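Home | About Us | Our Programs | Get Involved | Contact

Evening Walking Leaders Wanted in Skodthorpe
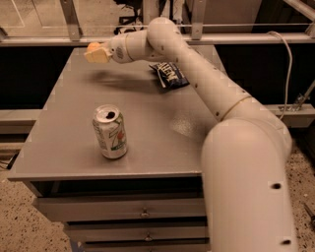

We've had such a lovely year with our evening walks, and with March coming up fast we'd dearly like a few more friendly people to help lead them. The walks are 2 miles, always at an easy pace, and they set off from the Sleiman Street parking lot at 6:30 p.m. You don't need to be an athlete (goodness knows most of us aren't!) - just someone who likes company and doesn't mind waiting for whoever stopped to tie a shoe.

Leaders get about 80 dollars a month toward gas and snacks, plus a rain jacket from our friends at Grostosport. We'll pay for your first aid class too, and you'll walk alongside one of our regular leaders until you feel ready to take a group yourself.

To apply, drop a note at the Verkska Community Center, Room 149, telling us a little about yourself and which evenings you're free. A few lines is plenty, but if you run on a bit, we'll enjoy reading it.

149 shares | 2 comments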